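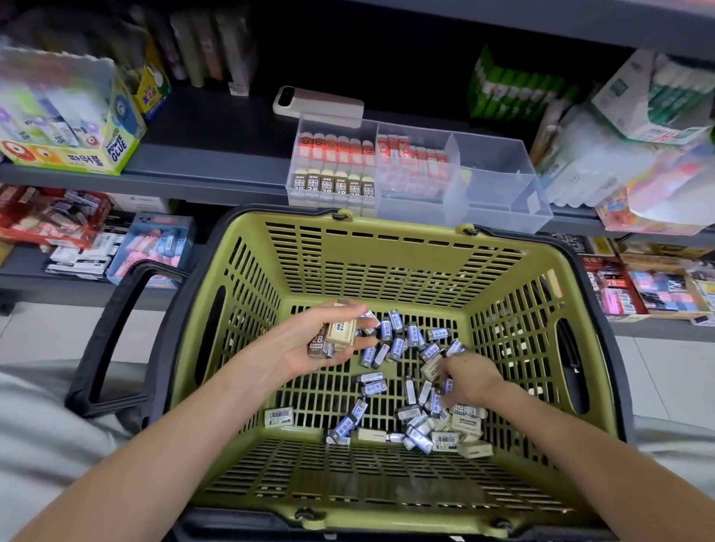
Hand basket in use at an eraser display, with the divided tray on the shelf behind.

Bemia Hand Basket, olive green
Item no. 3089
Supplied by Condham Shop Equipment

General
The Bemia is a plastic hand basket for small and medium shops. It is used by customers for carrying goods and by staff for restocking, clearing and sorting small items at the shelf. Stationery, cosmetics, hardware and packaged food are the usual applications.

Construction
Walls and floor are slotted in a rectangular grid. Dust and paper scraps fall through the floor slots, so the basket needs little cleaning between uses. Erasers, glue sticks and boxed staples stay in. Loose paper clips, thumbtacks and pencil leads sold without a case do not, and should be carried in the Lepik insert (see Accessories).

The black handle is riveted at the top corners and folds down along the side. Fold it fully before sorting, so that both hands can reach the floor of the basket. An oval opening in the side wall serves as a second grip. The rim along the bottom edge is charcoal.

Use at the shelf
For sleeved erasers and similar stock, set the basket on the floor in front of the shelving unit and work from the basket to the tray. Group by sleeve design before loading. Items with the barcode on one face should be turned the same way in the row.

A clear plastic tray with three compartments suits this type of stock. Two designs can share a compartment if one is stood upright as a back row and the other in front of it – the taller design goes at the back. The tray is not included with the basket.

Stacking and storage
Empty baskets nest with the handle down. Maximum stack height is 11 baskets on the floor stand. Do not nest baskets with the insert fitted.

Cleaning
Wash by hand with warm water and a mild detergent. Rinse the slots from the outside in. Do not use solvents or label remover on the colored surfaces.

Accessories
Lepik insert, solid floor, clear
Floor stand, steel, with 2 locking casters
Replacement handle kit, black, with rivets

Ordering
Sold singly or by the carton. Orders over 200 baskets ship direct from the Daltthorpe warehouse – allow extra time for delivery. Inserts and handle kits are packed separately.

Page revised 2024-02-29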